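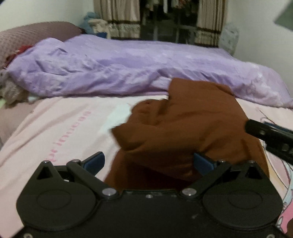 Clastico Textile Testing

Call for participants: household laundering and fabric wear study

Clastico is recruiting 150 households for a study of how cotton and cotton-blend fabrics change with ordinary home washing. Laboratory wear tests use fixed cycles and fixed loads. Home laundering varies in water hardness, detergent dose, drying method and fibre mix, and the present study is designed to measure that variation.

The study runs for 28 weeks, starting in November. Each household receives a set of 19 fabric swatches, hemmed and numbered, supplied by the Løken mill. Swatches are added to normal loads according to a printed schedule. At the end of every fourth week, one or more swatches are withdrawn, air dried and posted to our Butari laboratory in the prepaid envelope. Returned swatches are tested for tensile strength, pilling, shrinkage and colour change.

Eligibility
Participants must be 18 or over, have a washing machine at home, and run at least two loads per week. Front and top loaders are both accepted. Households using a shared or coin-operated laundry cannot be included in this round. Please tell us if your water supply is softened or drawn from a tank.

What is required
A short log entry after each load (programme, temperature, detergent, drying method). Entries may be made on paper or through the Malleo web form. Participants should not change their usual detergent without recording it.

Payment
$150 on completion, paid by bank transfer. Households withdrawing after the midpoint receive half.

An earlier pilot collected 1,429 load records, and its summary is available on request.

To apply, complete the form on the Clastico recruitment page. Applications close at 5 p.m. on the last day of October.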